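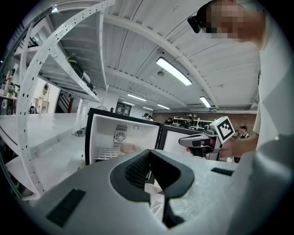

# Visit to the Tarawneh Paper Mill, Dralby

11 July 2020

Members of the Idbridge Local History Society were received at the Tarawneh mill for its summer open day. The visit had first been planned for March and was moved at the request of the mill.

The party was met at the river gate by Mireille Khasawneh, who manages the mill's archive. Her opening talk covered the founding of the works, the two fires, and the long dispute with Dralby over water rights. The archive holds 857 bound ledgers, of which 129 have been repaired to date. Members were permitted to consult the wage books in the reading room.

The tour continued to the beater floor and the drying loft. The loft shutters are original and are still opened by hand. Members asked a number of questions about rag supply, and Ms. Khasawneh explained that cotton waste was brought by barge until the lock was closed.

Lunch was served in the former counting house. The Society presented the mill with a copy of its booklet on the Flullness turnpike, which carried much of the mill's finished paper to market.

In the afternoon the party walked the mill race as far as the upper sluice. The path is uneven beyond the footbridge, and members with limited mobility may prefer to remain in the garden.

The mill is raising funds for a new roof over the rag store. The Society has agreed to contribute $2,000. Members wishing to add to this amount should write to the Secretary.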